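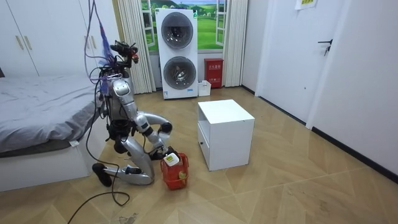
Kneeling, gripper on the basket rim.

Harkano sells its home humanoid on walking. I would judge it on the basket. Getting down to floor level and holding a rim is harder to specify than a gait.
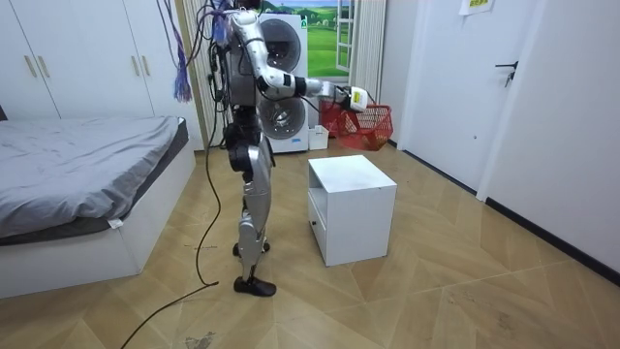

Height matters too. A carer wants things put on a bedside cabinet, and a reach at shoulder level loads the arm badly. Mindby's rival quote lists 18 household tasks - only two start at the floor.

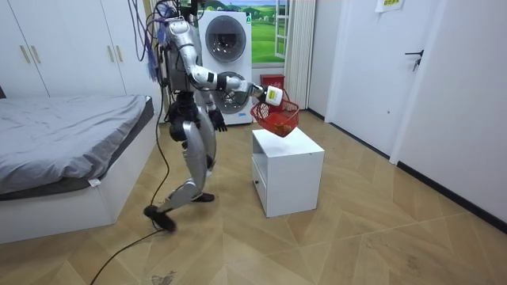
Basket held out over the cabinet.

Cables are my other objection. A trailing lead is a trip hazard in any bedroom, and the price should say so.
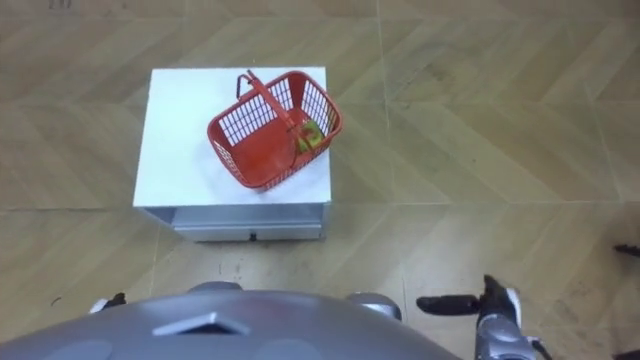 Page last changed: Wednesday, 10:18

I would pay for five tasks done reliably before I paid for 18.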